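扶杯子、收盘子、叠毛巾：机器干家务，眼下到了哪一步

2023年11月3日　本站科技生活版

洗碗机和扫地机进家门已经好些年了，可吃完饭以后，桌上那几只东倒西歪的杯子，还是得有个人站起来去收。做家用小电器的Echeverri和开连锁简餐店的Orketti，这两家平时不怎么打交道的公司，今年凑到一起，出钱支持Jirenby实验室做了一个叫Prurnusura的项目，想弄明白的就是这么一件家常小事：机械臂究竟能不能像样地收拾一张桌子。本周项目组放出了第一阶段的小结，篇幅不长，读下来倒挺有意思，我们挑几处大家可能关心的，慢慢说给各位听。

小结里一共记了2,954次尝试，分属三样活儿：把翻倒的杯子扶正，把盘子摞进收纳筐，还有把一条毛巾对折。三样里头成绩最好的是摞盘子，盘子形状规矩，边沿又好夹，只要别一下子摞得太高，机器做得相当稳当。毛巾最让人头疼，软塌塌的，每回摊在那里的样子都不一样，夹起一个角，另外几个角往哪边跑全凭运气，项目组干脆在小结里写明，这一项暂时不公布成功率，等下一阶段换了做法再说。

扶杯子夹在中间，也是小结里花笔墨最多的一项。各位在家里做这件事的时候大概从来没有想过它有什么难处：伸手、捏住、一转手腕，杯子就立起来了，嘴里说不定还在跟人聊着天。换成两根指头的夹爪，麻烦一下子就多了起来。杯身是圆的，夹得轻了要打滚，夹得重了又怕磕坏釉面；带把手的杯子更讲究，把手朝上的时候可以从把手下手，把手压在底下的时候就得先把杯子拨一拨，让它滚半圈再说。偏偏白瓷杯子还反光，灯一照，杯口的边线和桌面混成一片，摄像头看到的轮廓就不那么靠得住了。项目组说，有好几个星期，他们白天和傍晚做同一个动作，结果能差出一大截，后来才慢慢查到是光线的缘故。

Orketti那边关心的是店里。简餐店午市过后要翻台，一张四人桌，熟手店员连收带擦，一会儿工夫就能请下一拨客人坐下。小结给出的数字是，机械臂收同样一桌（杯子、盘子都有，不算擦桌子），顺利的时候要4分钟，中间要是碰翻了一只杯子，时间还得往上加。Orketti在给本站的书面答复里写得很客气，说这个速度放在中午显然来不及，放在打烊以后倒可以考虑，那时候店里没有客人，慢一点没关系，晚班的同事也能早些回家。他们打算先在3家店的后厨试一试，只让机器摞盘子，杯子暂时还归人管。

Echeverri想的则是另外一回事。家里的桌子比店里的桌子难收拾得多，这一点养过孩子的读者想必都会点头：店里的杯子是同一个厂家出的同一个款式，家里的杯子呢，有结婚时候人家送的，有旅行带回来的，有孩子在陶艺课上捏的，高矮胖瘦没有一只重样。桌上还可能摊着没写完的作业、一串钥匙、半个橘子。机器要先认得出哪样该收、哪样千万别碰，才谈得上收得快不快。Echeverri表示，近期没有推出收桌子产品的计划，参加这个项目主要是想学一学夹取的力道应该怎么控制，将来也许能用在别的厨房小家电上。话说得很实在，我们读着也觉得放心，总比一上来就许诺明年家家都有个机器管家要好。

说到这里，要替Jirenby实验室的年轻人们讲几句好话。小结的附录里有一份工作日志，写得十分朴素，某一天的全部内容就是“上午换桌面材料，下午重新标定，傍晚扶杯子”，第二天几乎原样又来了一遍。桌面的事他们也来回折腾过，最早直接在光滑的台面上做，杯子一碰就溜，后来换成摩擦大一些的材料，情况才有好转。可是这样一来又生出新的问题，家里的餐桌有玻璃的、有石头的、有铺桌布的，在一种桌面上练熟了的手法，搬到另一种上头还剩几成功夫，眼下谁也说不准。项目组把这一条老老实实地列在了“未解决的问题”的头一行。

列在第二行的是“看护”。现阶段机械臂干活的时候，旁边必须有人守着，手边放着急停按钮，一有不对马上按下去。这样算下来，省掉的人力其实很有限，一个人看着一台机器收桌子，还不如这个人自己动手来得快。小结里提到，他们希望下一阶段能做到连续30次扶杯子不需要人插手，达到了这个标准，再来谈一个人同时照看几台机器的事情。听起来门槛不算高，可要是翻翻前面的记录，就知道这个目标对他们来说已经相当有分量。

至于店员们怎么看，Orketti在内部做过几场座谈。意见很杂，有人盼着机器早点来，说冬天洗盘子手都裂了；也有人担心排班会减少，问得很仔细。公司的答复是试用期间不动排班，试用之后再跟大家商量。另外还有一位店员提了个很具体的建议，说与其让机器学收杯子，不如先让它学会把椅子推回桌子底下，一天下来推椅子最费腰。项目组听了很感兴趣，已经记下来了。

第二阶段定在11月下旬开始，内容包括换几种不同的杯子、在桌面上多放一些杂物，以及继续跟毛巾较劲。项目组还说，欢迎读者把自己家里最难收拾的一样东西写信告诉他们，也许会挑几样加进以后的测试里。来信可以寄到本站，由我们统一转交，信封上请注明“收桌子”三个字。
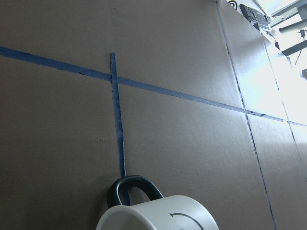

铺了纸板的台面，侧躺的白杯子。
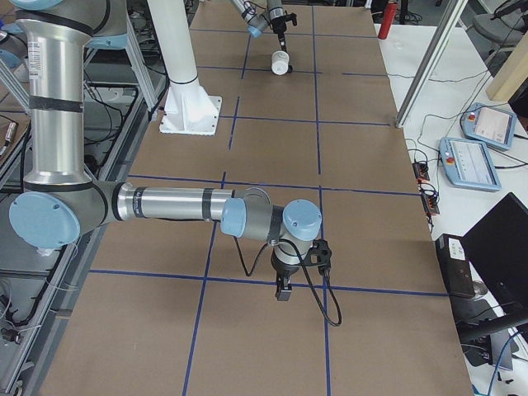

有位读者看过小结以后给我们留言，说她倒不在乎机器慢，晚上全家都睡了，它在厨房里磨蹭一个钟头也碍不着谁，她在乎的是第二天早上起来，杯子是不是都还在、都还完整，“要是打碎了一只，它会不会自己把碎片扫干净？要是不会，那我还是得先起床。”她又补了一句，家里那只缺了口的旧茶杯请不要拿去测试，那是她每天都要用的。

我们把这段留言原样转给了项目组。对方回信说，扫碎片目前不在第二阶段的内容里，不过他们会在讨论以后的安排时提出来。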